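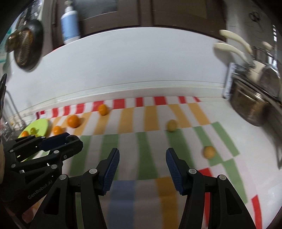
Ishbel Laing told us before we'd got our coats off that the soft pads would be the disappointment of the day, and that we'd end up arguing about the linkages. She had been to the Grukeck open house in July and come home with a tote bag and a grievance. I wrote down her prediction so I could be smug about it later, and was not able to be.

The visit was to Caslow, who rent out bench time to people comparing end effectors and who twice a year let the rest of us in to get under their feet. The sign at reception gave the date as 2019-01-20 and the Wi-Fi password as something I won't repeat. Coffee was available in the sense that there was a machine.

They had given the day over to hand-held grippers, the kind you carry around and squeeze yourself, with a camera riding along. One was lettered GenRobot.AI down the side, with a dark blue pad and a great many silver pins. You pick it up, you go after small round fruit on a checked cloth, and within a minute you have lost all respect for your own hands. Mine went for an orange one near the red blocks and pushed it politely away from me.

Fruit is a better test than it sounds. The blocks and pegs in the other room sit still and have opinions about which way is up. A small round thing on cloth has no such loyalty. If the pads close a little off level it rolls, and if you lean on it the cloth bunches, and then you have two problems. Pejman Asadi had the knack at once: come down late, close slowly, don't chase. I chased.

Two of us at a time worked on the same cloth, which teaches you about reach. The linkages are wider when open than your eye tells you, and I spent a while wearing the outer corner of mine against a colleague's. Mercy Nzioka asked if there was a version with narrower shoulders. There is, from Torum, and we were allowed to hold it. It gets in beside a plate rim very nicely and it can't open far enough for anything bigger than a plum.

The afternoon was numbers. Caslow had logged 3461 grasps over the autumn across 3 pad patterns, and 582 of those were put down as slips. Parvaneh Akbari wanted to know what counted as a slip and got an answer that lasted the length of a corridor. The short form: if it left the pads before the operator meant it to, it slipped, unless it landed on the plate, in which case there was a discussion. Ribbed pads came out ahead on fruit. On the smooth plastic cups there was nothing in it.

Ansari had sent a controller and one person to stand next to it. It will replay a recorded hand motion on an arm at up to 40 percent of the original speed, a figure delivered with real pride. The arm duly went for a lemon like someone reaching for a bill. I liked it, though. It came in level every time, and I had not managed that once.

Camera placement got the best argument. Set behind the fingers and looking forward, it shows you both pads and whatever is past them, and that is all very well until the pads close and the thing you care about is hidden between them. Alcides Paiva wants a second view from the side. The Caslow people have tried that and say the extra cable gets caught on everything, including, on one occasion, Alcides.

Ishbel was half right in the end. We did argue about the linkages, all the way to the parking lot. The pads were fine.

Caslow's next open day isn't fixed yet. If you go, take short sleeves, and eat first - the fruit is spoken for.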